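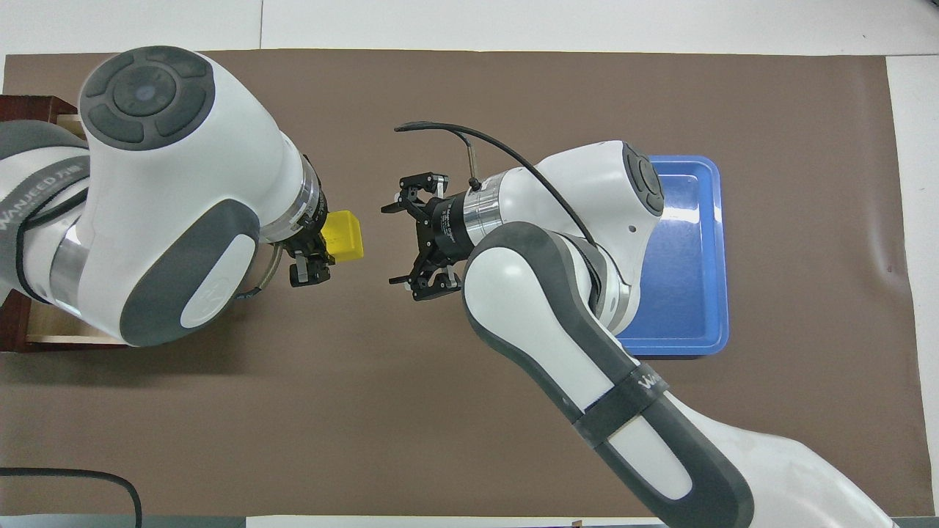
Large brown mat on a white worktop.

Cullum Bench and Table Mats

Cullum mats are made to lie flat on a worktop and take the daily wear that would otherwise go into the surface underneath. They are sold by Wedmont Supplies in cut sizes and on the roll, and are used in packing rooms, school workshops, repair counters and craft rooms.

The standard mat is plain brown with a matt face. It has no printed grid or border, so small parts show up well against it and there is nothing to line up when you trim it. Cut it with a sharp knife and a steel rule, from the back.

Sizes

The roll is 1000 mm wide and 15 metres long. Cut lengths are charged by the half metre. We can round the corners if you ask when ordering, but we do not cut curves or holes.

Laying the mat

Wipe the worktop and let it dry. Unroll the mat face down and leave it overnight, then turn it over. A new piece may curl at the ends for the first day or so. Leave a narrow strip of worktop bare at the front if you clamp things to the edge.

We do not recommend gluing. Low-tack tape at the 2 back corners holds it well enough, and you will want to lift the mat to clean under it.
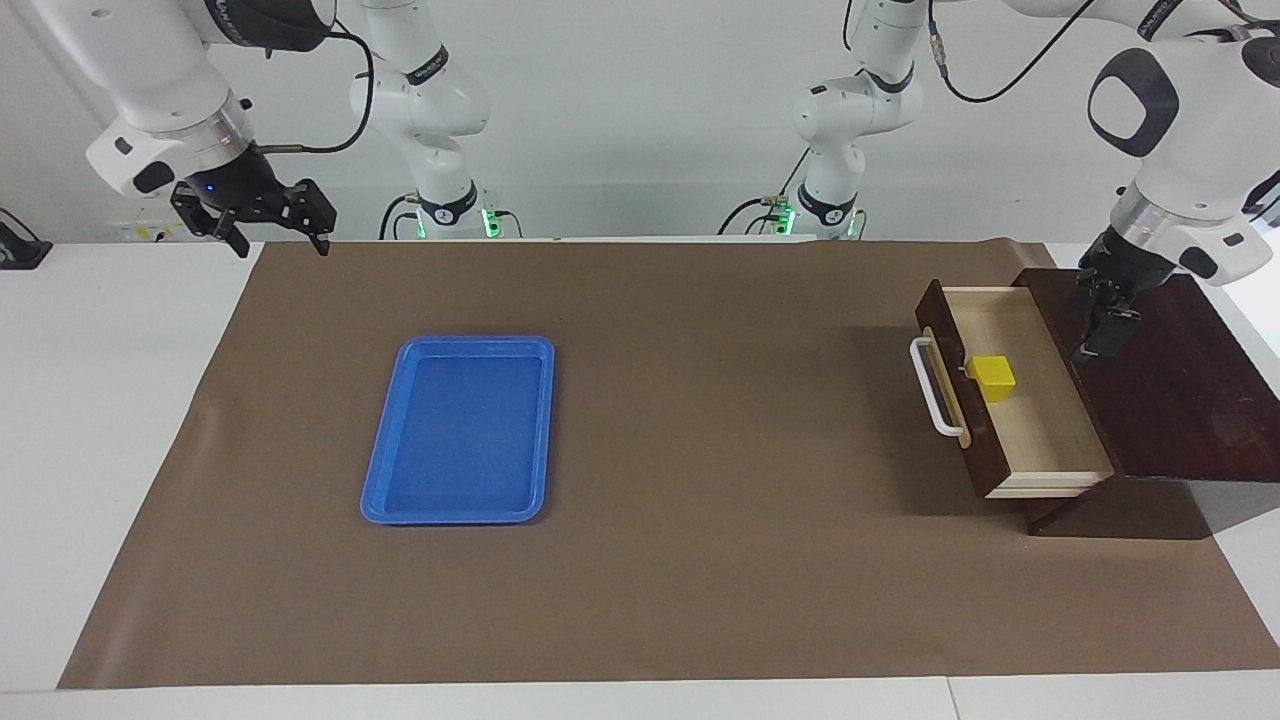

Drawer cabinets, trays and other light items can stand on the mat all day. Heavy machines with small feet will leave dents, so put a board under them. Dents from ordinary tools mostly come out if the mat is rolled the other way for a night.

Cleaning

Brush off dust and wipe with a barely damp cloth. Do not soak it. Oil should be blotted at once, and will leave a mark if left. Solvents will damage the face.

Delivery

Cut pieces go out rolled in a tube. Full rolls weigh 23 kg and come on their own, so please have someone there to take them in. Unused cut lengths cannot be returned, but full rolls can if the wrapper has not been opened.

For samples or trade prices, write to Yamuna Kandasamy in the Wedmont sales office. The heavier Derkon mat, in grey only, is listed on its own page.

Page updated 16 August 2018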